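Print this page | E-mail this page

Household Packaging, Handout 7: The Carton After the Shop

Last session dealt with the carton on the shelf, where it is at its best. Today we follow it home, where it is put on the floor next to a basket and forgotten until April.

1. What survives
The brand name does. Manufacturers learnt long ago that everything else may go, so the name is printed large, and often twice. Students who did the Prustow flat survey will remember how many boxes nobody could name the contents of, though all could name the maker.

2. What goes first
Corners, then the top edge. The lower corners take the scuffs and the yellowing; the top takes the fingers of people who don't believe in opening tabs. In your notes, write "worn" or "torn" and leave "ruined" to the owner.

3. Plain panels
A tall, narrow carton with little on it looks expensive in the shop. Beside carved furniture with a pearly finish it looks like a carton. Note too how the sides bow, which the Pateo reading covers in 50 pages and I have now covered in a sentence.

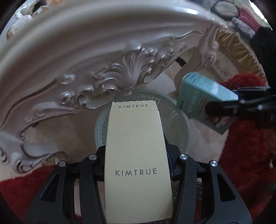 4. For next time
Choose one carton at home and describe its condition in 45 words. Çınar's chapter on seams is optional, and reads like it.

Print | E-mail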